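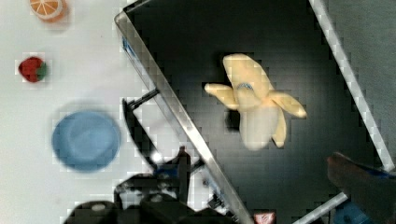 Week 2: Setting the pretend snack table

Hi again, everybody. These are my notes from Saturday morning's session of the play materials course, tidied up a bit and with the stuff I forgot to say out loud put back in. If you missed it, read the Kandura chapter on sorting play first and then come back.

Start with very little

My first play kitchen had a whole crate of food in it, 100 pieces if you counted the peas (I did, at cleanup, every day). The kids dumped it out, walked through it and went off to the blocks. These days I put out a few pieces of fruit, a plate and a tray, and they stay so much longer!

The fruit I keep coming back to is banana, strawberry and orange. A strawberry is small and bright red with its green leafy cap, so even the youngest ones grab it and name it. An orange slice has the segments marked out by thin white lines, and you get a lot of talk out of that: who gets which piece, how many are left, what a whole orange would look like. And then the banana. I like one that's already peeled, with the flaps hanging open, because children who've only ever been handed banana in chunks want to know what those floppy bits are. Let them work it out.

Tray and plate

I like a black tray on a white table. Pale yellow fruit really jumps out against the black, and the metal rails give you an edge that little hands can find. The light blue plate goes beside the tray. Tray is the shop, plate is the snack. You can swap that around, but pick one and stick with it for the whole session or you'll confuse yourself before you confuse them (ask me how I know).

Things to say while they play

Can you find something for the plate?
What's still on the tray?
Which one would you have to peel?
Who is the strawberry for?

Then be quiet for a while. This is the hard part, for me anyway. Count to ten in your head if you need to.

Cleaning up

Cleanup is half the lesson, so leave time for it. Plate first, then fruit, then tray. If a piece gets left on the table I just say "somebody's still out" and wait. Wipe the tray down, and get a cloth into the corners where the rails meet, that's where the crumbs from real snack end up.

For next time

Read the Nowakowski handout on naming and pointing, it's short. Watch one child at a snack table for a few minutes and write down every food word you hear, including the made-up ones. Bring 2 pieces of pretend food from your own room, and we'll pool them in the Prellia room and try a longer setup with cups.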